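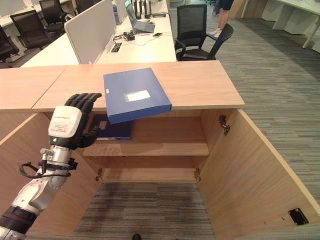

What is the purpose of a filing system? A filing system allows any member of an office to find a given record without the help of the person who stored it.

Home Office Practice > Records and Storage > Chapter 8

This chapter treats the storage of paper records in file boxes and cabinets. Students will learn to label a box, assign it a shelf, and enter it in the register - the three tasks on which later chapters depend. The Kidamar exercise follows in Section 5.

Filed under: Office Skills, Paper Records
2,942 views | 3 comments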